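Workshop tips: getting two arms to share a bench

Small habits for anyone writing pick-and-place code on a bench with bins and trays. Most of them cost nothing. Last tidied up 26th July.

Name things by where they belong. Call a pose "above_red_tray", never "pose_14". Dinesh Semwal once inherited a file with 618 saved poses from the old Grestow job and threw out all but 33 of them. If you can't say a pose out loud, delete it.

Keep one origin for both arms. Pick a corner of the table, measure each base from it and write the numbers in one file that both programs read. A copy in each program will drift apart within a week.

Put a lock on shared space. Draw a box in the planner over the middle of the table and let only one arm ask for it at a time. The other waits at a parked pose outside the box. It is slower, and you will stop dreading the run button.
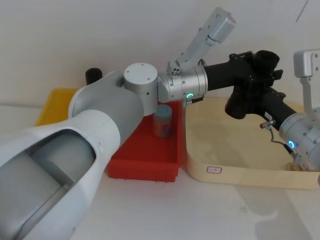 The lock has to be given back. Release it when the arm has left the box, not when the gripper opens, and put a timeout on it that stops the program and prints which arm was holding it. Fuad Tilahun uses 2 seconds on top of the longest planned move.

Pad the collision shapes, then trim. Grippers are never as tidy as the model. Add the bracket, the camera and the cable loop as plain boxes, and make the boxes too big. Trim them one at a time if the planner can't find a way through.

Treat a tray as five thin boxes, a floor and four walls. As one solid block, nothing can ever reach inside it.

Take the perception picture with the arms out of the way. A gripper hanging over a tray hides the back half of it. If you must look mid-task, mask out the arms using the joint angles first - Nele Kettler keeps a script for this in the Kudau folder.

Shiny lids and see-through jars give poor depth. Find the edge in the colour image and take the height from a list of known items.

Save the log before you fix anything. Zip it with the settings file and the date. We have 1,169 of these now and the old ones still get opened.

Change one speed limit at a time.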